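Foros > Automatización > Compras y presupuestos

¿Cuántas pinzas de mano pido para grabar doblado de ropa?

Publicado en julio por Thilini Bepari

Tengo que presentar el presupuesto de Stodesari y me han dejado una línea titulada «varios», que es donde van a morir las pinzas. Queremos grabar demostraciones de doblado con dos manos. Levar me cotiza 302 por unidad, Stimport algo menos, sin repuestos. ¿Pido dos y rezo, o seis y me despiden?

Arif Saragih
Ni dos ni seis: tres pares si grabáis en turnos, un par y una de reserva si no. Suma 89 por juego de mordazas y pregunta el plazo antes que el precio. La cama sale más barata que cualquier mesa de laboratorio y la ropa la pone la gente de casa. Nosotros trabajamos con camisetas y una sábana clara.
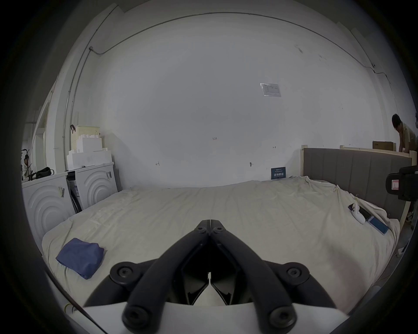
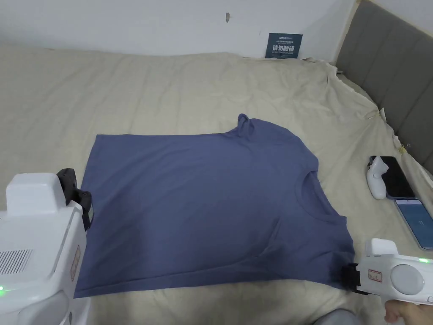
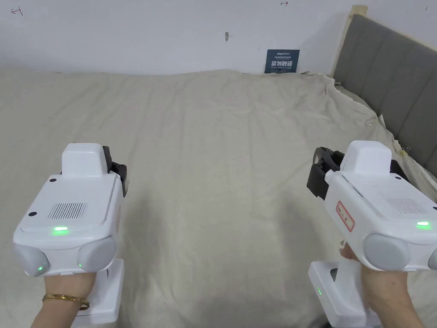
Yu
Discrepo con lo de las mordazas, en mi presupuesto se fue más en baterías y en discos. Y pide la factura desglosada, que a mí me metieron el transporte dos veces.

Respuesta sin nombre
compra las baratas

Relacionadas
Alquilar o comprar un brazo para 3 meses
Repuestos de Levar: plazos
Cómo justificar «varios»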